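The Keston Ramblers

I've been keeping this page on the Keston Ramblers since I first heard them in a pub back room, so forgive me if it gets a bit fond in places! They're a folk and skiffle band from Keston (fiddle, squeezebox, two guitars, washboard and a double bass that barely fits in the van), and they've been playing dances and small festivals for 29 years.

Origins

The band grew out of a Sunday-school orchestra, if you can believe it. The older players wanted jigs, the younger ones wanted something louder, and they met somewhere in the middle. Their first proper booking was a barn dance at Solten one freezing February, and I'm told the squeezebox froze up before the interval.

Recordings

There are 2 albums. "Solten Road" was pressed in a run of 1,000 by Ghumman Records and I still think it's the better one – it's rougher, and the fiddle sits right up front where I like it. "Last Bus Home" came later, with brass on a couple of tracks, and splits opinion among those of us who go to everything.

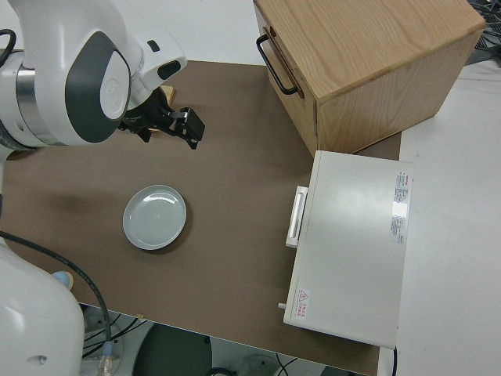
Live shows

Go if you can. The biggest crowd they've had was 602, at the Vastetti Hall, and they finished with "The Tanner's Daughter" played twice because people wouldn't sit down. Most nights are much smaller, doors at half past seven, and the set list gets argued over on stage.

I'm missing the words to the second verse of "Millpond Reel", so do write in if you have them.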